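Trisotico » Help » Recorded examples: the questions we keep getting

Page last changed 2026-04-11. Written by Lilibeth Espiritu, who was asked to make it cheerful and declined.

What is the Allitz set?
A collection of recordings of robot arms working on desktop computers: drives, brackets, clips, cables. A person steers the arms, we record what the arms do and what the fixed cameras see, and the result is used to train a system that is meant to do the same work without the person. Whether it will is a separate matter. See further down.

How big is it?
4000 recordings when we last froze it in January. Please don't be impressed by that figure on its own. A lot of them are the same job done on the same case with the parts in nearly the same place, and a system fed on those may learn that one case very well and nothing else. I would swap half of them for recordings on machines we haven't tried.

Why old-fashioned tower cases?
They have room inside. You can get a gripper into one. A laptop would be a fairer test of anything that hopes to call itself repair or recycling, and we don't have laptop recordings worth sharing.

Does each recording show a success?
No. We keep the failed ones and mark them as failed. Earlier on they were thrown away, which I argued against at the time. If every example ends well, the system has never seen a clip slip or a cable get in the way, and it has no idea what to do next. Edgardo Manalastas still thinks we keep too many. He may be right about the ones where the operator simply gave up.

What does the work look like?
Slow, mostly. The board stays in the case, and the hard drive and its bay are where the fiddly part is.
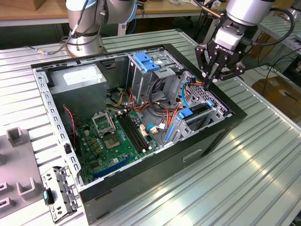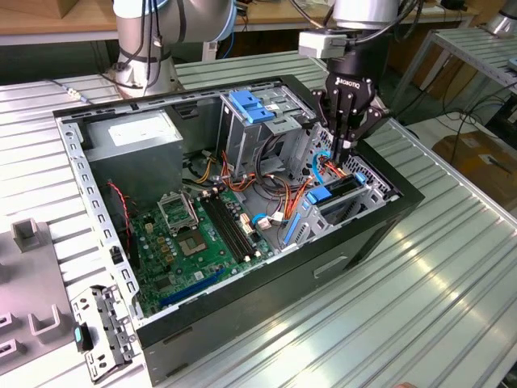 With the drive up in the clamp: 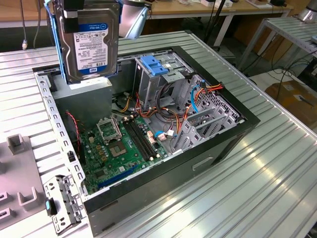 Siu-ming Su wrote in to ask why we bother steering the arms at all, when a simulator could turn out more attempts overnight than a person manages in a year, and whether we had ever put the two side by side. Fair question, and the reply that went back was longer than it needed to be. The short version: we have compared them once, on one task, and the simulated cables behaved like no cable I have ever handled. Rigid parts were fine. So for brackets the simulator might well be the cheaper choice, and I wouldn't trust anyone who says otherwise without numbers. For anything near loose wiring we still record by hand.

Who does the steering?
17 operators so far, of very uneven skill. Each recording carries an operator number, so you can leave out whoever you like. We don't publish a ranking. You will work one out for yourself within an afternoon.

Isn't the system just copying people's habits?
Yes, to a large degree. One operator always pauses before closing the gripper. The first trained version paused as well, in places where a pause made no sense. We could have called this caution in the newsletter. It was a habit, copied.

How are recordings labelled?
Each one gets a task name, a start and end mark, and a result of done, not done or unclear. The labels are checked by 2 people. Where they disagree the result is set to unclear, and there are more of those than I'd like. "Is the clip seated?" is a surprisingly hard thing to judge from a fixed camera.

I read that Edier reached human level on this set. True?
Ask what the human was doing. Edier is our own trained model, so I have every reason to talk it up, and I can't. It was tested on 24 attempts with a case it had seen in training. Nobody should be buying equipment on the strength of that.

Can I get the recordings?
Write to Felicidad Pascual through the contact form and say what you want them for. You'll get the Issa reader along with the files. It opens them, it plays them back, and it falls over if your folder names have spaces in them. We know.

Will you take recordings from other labs?
Only with the failures left in. If you send us a batch in which everything worked, expect to be asked where the rest went.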